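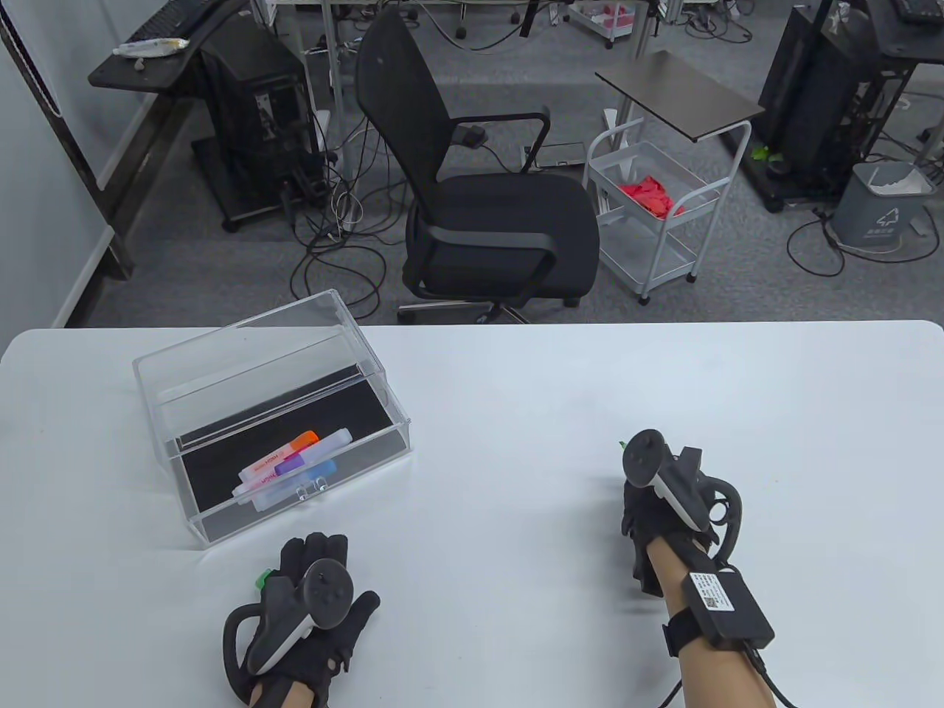
About Skutemus

Skutemus maintains and repairs water softeners and under-sink filter units in homes, flats and small guest houses. The workshop is in Bruvholm, and our technicians cover the town itself and Gestosholm across the water.

The firm was started by Sigrún Hafstein and Bjarke Holst, who had both worked on commercial boilers and kept being called out to heating elements ruined by scale. Sigrún still runs the technical side. Bjarke handles parts and supplier contracts. Oluf Bjarnason and Tove Bundgaard carry out most of the home visits, and Snædís Frandsen takes bookings and keeps the service records.

What we do

We service single-tank and twin-tank softeners, metered or timer-controlled. A standard service covers a hardness test at the kitchen tap, inspection of the brine tank and float, cleaning of the injector, a check of the bypass valve and a full manual regeneration. Settings are written on a card left inside the cabinet. Filter units are serviced by cartridge replacement and a pressure check on both sides of the housing.

Resin is replaced only when the test results call for it. Old resin is taken away by us and is included in the price.
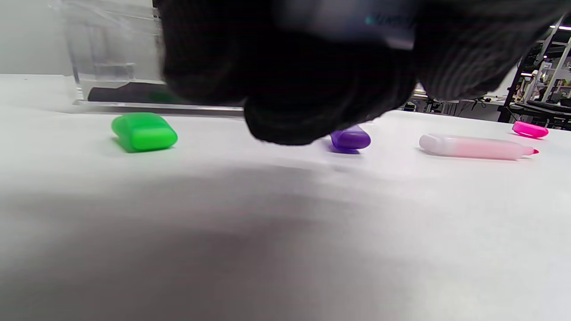

How often does a softener need a service?

Every 24 months for most households. In guest houses, or where the raw water is very hard, we recommend 18 months. Salt should be checked by the owner between visits and kept above the water line in the tank.

Parts and stock

The workshop holds up to 200 part numbers, mainly seals, pistons, injectors and control boards. Discontinued valves are rebuilt where seals can still be obtained. Rebuilt valves are pressure tested on the bench before they go back into use – the test sheet is supplied with the invoice.

Guarantee

Parts fitted by us are guaranteed for 2 years, labour included. The guarantee does not cover frost damage or the use of block salt in tanks designed for tablets.

Bookings

Visits to Gestosholm are grouped by street and depend on the ferry. In October the timetable changes and the last visit of the day starts at 2 p.m. Please clear the cupboard and make sure the stopcock can be reached. Service contracts are listed under the name Kim on invoices, after the database we use to schedule them.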